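Last updated: 13 Oct 2024

August, by Yufang Yuan

Ticket 602: Blue tape grid on the work tables will not stay down
Category: Room and furniture
Priority: Low (raised to Medium by Geetha, lowered again by me, please leave it)
Status: Resolved, with one leftover

Original report

The blue painter's tape grid in the Palaniappan room is coming up again. Strips wrinkle, the ends lift, and anything dragged over a line takes a bit of the line along for company. The squares are supposed to be 12 inches on a side. I put a ruler on a few of them and they were 12 inches in spirit.

What we expect: straight lines, flat tape, square squares.
What we get: bunting.

Happens on the kraft paper and on the gray top both, so please don't close this as "paper issue" the way the last one was closed.

Yufang

Reply, Mohandas Pinto

Thanks, Yufang. The usual questions before I walk over with a roll.

Which tape is on there? The cupboard has 24 mm blue from Stirnomo and a second blue one with no label that has been in the cupboard longer than I have. Was the surface brushed off before taping? Was the paper pulled tight and fixed at the edges first, or did somebody lay the grid and hope the paper would be grateful for the support?

Reply, Yufang

Unlabeled one, I think. Not brushed. As for the paper, I'd say hope.

Reply, Mohandas

Right. Had a look before lunch. Notes:

On the brown paper several strips are wrinkled or torn, and a few have wandered off line. One of the lengthwise lines near the middle stops at a short stub, as if whoever laid it was called to the phone. There is also a thin stray piece running on a diagonal across one of the left-hand squares. I asked around whether the diagonal means something. Three people told me it does and gave me three meanings, so I'm treating it as litter. The paper has creases in it, and there's a dark brownish streak in one square. I don't know what the streak is. It could be coffee, in which case I refer everyone to the sign.

The gray top has the same trouble with different manners. It's flat, so there's no paper to blame, but the strips have ragged torn edges and the lines were clearly put down by eye. Also a small whitish scuff or dusty patch next to the scrubbing brush. I find it touching that the dust has settled within reach of the one object that could do something about it.
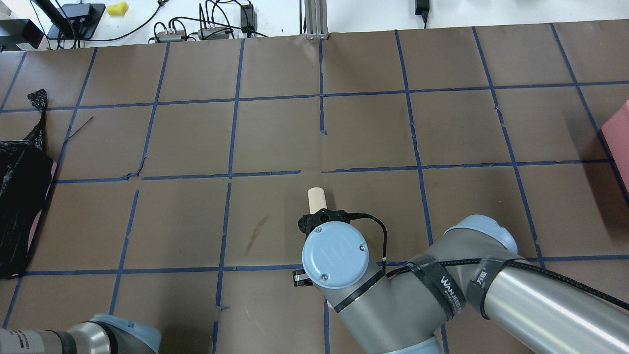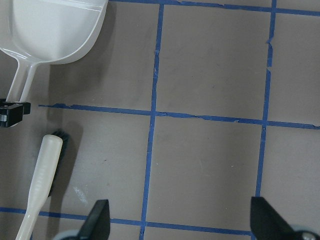 Blue tape grid in both; brown kraft paper in the first, gray top with the white dustpan and brush in the second.

Steps tried

1. Pressed the lifted ends down with a thumb. Held until I took the thumb away. Unsurprised.

2. Pressed them down with the back of a spoon. Better. Most of one line stayed put overnight and the rest curled up by morning. Spoon returned to kitchen, washed, thank you Geetha for asking.

3. Peeled one strip off the gray top, brushed the line, wiped it with a damp cloth, let it dry, and relaid it with the Stirnomo tape. Still flat two days later. This is the whole fix, really, and I could have stopped typing here.

4. Same on the paper, minus the damp cloth, for obvious reasons. (It was less obvious to Orhun Karakaya, who has since helped me replace that sheet.)

5. Threw out the unlabeled roll. Short ceremony.

Reply, Khadija Younis

Can we talk about tearing? The ragged edges come from people ripping the tape off by hand halfway along and carrying on as if it were gift wrap. There are scissors in the top drawer. I bought them. They are still in their packaging.

Reply, Mohandas

Scissors are now out of their packaging. Opening it required scissors.

How we lay the grid from now on

Brush the surface, corners included. Pull new kraft paper tight and tape it underneath the table edge, then leave it alone for an hour so it can get its sulking done. Mark both edges at 12 inches in pencil. Run each strip in one piece from mark to mark, two people, one at each end, and cut it. Lay all the lines in one direction first, then cross them. Smooth from the middle outward. If a strip goes down crooked, lift it and use a new piece. Don't nudge it.

A 200 foot roll will do the tables with plenty left, unless you nudge.

Dustpan and brush hang up after use. They've been living on the grid so long that Orhun thought they had been assigned squares.

Reply, Geetha Poojary

Relaid the paper side with Khadija this morning. Straight lines, I measured. Took us longer than we'd like in writing. Moving to Resolved.

Leftover: we kept the old sheet for wrapping, streak and all. Does anyone know what the streak is?

Reply, Orhun

Define "know."

Reply, Mohandas

Closing. Streak gets its own ticket if it spreads.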